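Werkstattbuch, Eintrag Juni

Kabelsätze für Endaton, zweite Charge

Vormittags weitergemacht mit den kleinen Kabelsätzen. Jeder Satz besteht aus einer roten und einer schwarzen Ader für die Versorgung und einem verdrillten Paar gelb/grün für das Signal, am Ende des Paars der kleine helle Stecker. Geliefert wurden sie als Schüttgut in zwei Beuteln, ziemlich ineinander verhakt. Das Entwirren hat länger gedauert als alles andere heute.

Lieferschein Dimex, Position 2526. Auf dem Schein steht nur "Kabelsatz klein", ohne Längenangabe. Bitte bei der nächsten Bestellung die Länge mit angeben lassen, sonst bekommen wir wieder zwei Varianten gemischt. Die aus dem Frühjahr waren merklich länger im Paar, Reste davon liegen noch im Regal über dem Crimpplatz. Nicht mit den neuen zusammenwerfen.

Ablage: Wir bleiben bei den gelborangen Schalen. Die grauen Kästen von Dula waren für die Sätze zu tief, man greift von oben hinein und zieht immer gleich drei mit heraus. In den flachen Schalen liegen sie offen, und durch die schrägen Wände kommt man seitlich gut unter die Adern. Nachteil ist der glänzende Boden. Unter der Lampe spiegelt er so stark, dass man die dünnen Enden schlecht sieht, vor allem die blanken Spitzen. Lampe etwas nach hinten gedreht, wurde besser, ganz weg ist es nicht. Falls jemand matte Einlagen findet, die in die runden Ecken passen, bitte eine zum Probieren mitbringen.

Reihenfolge beim Sortieren, wie wir sie jetzt machen:

Satz am Paar anfassen, nie an der schwarzen Ader allein. Die schwarze ist steif und springt zurück, wenn man loslässt, und dann hängt der Stecker unter Zug.
Abisolierte Enden ansehen. Litze muss geschlossen sein, keine abstehenden Drähtchen.
Verdrillung bis kurz vor den Stecker prüfen. Wo sie aufgegangen ist, von Hand nachdrehen, zwei Schläge reichen meistens.
Stecker auf Sitz prüfen, leicht ziehen.
Gut: obere Schale. Unklar oder schlecht: bleibt in der unteren und wird am Ende noch einmal angesehen.

Ergebnis bis Mittag: 9 Sätze aussortiert. Bei den meisten war die Litze an der schwarzen Ader aufgespleißt, bei den übrigen saß der Stecker nicht richtig. Die mit Litzenschaden kann man kürzen und neu abisolieren, die paar Millimeter haben wir. Die mit Steckerschaden gehen zurück, sie liegen im Beutel mit rotem Klebeband am Wareneingang. Nicht reparieren, sonst nimmt Dimex sie nicht mehr an.

Zur Abisolierzange: Die alte mit dem blauen Griff schneidet bei der dünnen Isolierung vom Paar zu tief. Für Rot und Schwarz geht sie noch. Für Gelb und Grün nur die neue nehmen, Anschlag auf die kürzeste Stellung. Ich habe an die alte einen Zettel gebunden.

Durchgang gemessen an einer Stichprobe aus der oberen Schale. Kein Ausfall. Beim ersten Teil schwankte die Anzeige, lag aber an der Messspitze, die hatte Flussmittelreste. Mit Alkohol abgewischt, danach ruhig. Messprotokoll liegt im Ordner unter 871.

Offen ist noch die Frage, wie wir die fertigen Sätze verpacken. Gerollt und mit Papierband gebunden halten sie die Form, aber das Paar bekommt einen Knick direkt hinter dem Stecker. Offen als Bogen hingelegt passiert das nicht, braucht dafür viel mehr Platz. Mein Vorschlag wäre, sie in flachen Lagen mit Zwischenpapier in den niedrigen Karton zu legen, etwa 2 Lagen pro Karton, mehr drückt auf die Stecker. Einen Probekarton habe ich angefangen, er steht unter der Werkbank links. Bitte nichts darauf abstellen.

Nachmittags, kurz vor vier: Rest der zweiten Tüte aufgemacht. Die Farben stimmen, aber Grün ist eine Spur heller als in der ersten. Für die Funktion egal, ich habe es trotzdem notiert, falls Endaton nachfragt.

Für das nächste Mal: Tisch vor dem Auskippen abwischen. In der ersten Runde hatten wir Isolierreste vom Vortag zwischen den Sätzen, und die roten Schnipsel sehen auf den ersten Blick aus wie abgerissene Enden. Hat uns eine unnötige Suche gekostet. Zange, Messspitzen und Papierband liegen in der Schublade unter dem Crimpplatz, Schalen bleiben über Nacht stehen, wie sie sind. 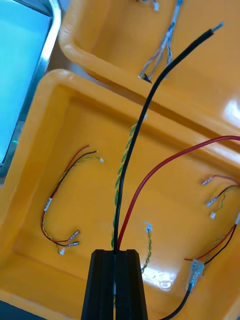

Morgen zuerst die aussortierten mit Litzenschaden kürzen, dann den Probekarton fertig packen und einmal wiegen. Schrumpfschlauch in der kleinen Größe geht zu Ende, steht auf der Bestellliste.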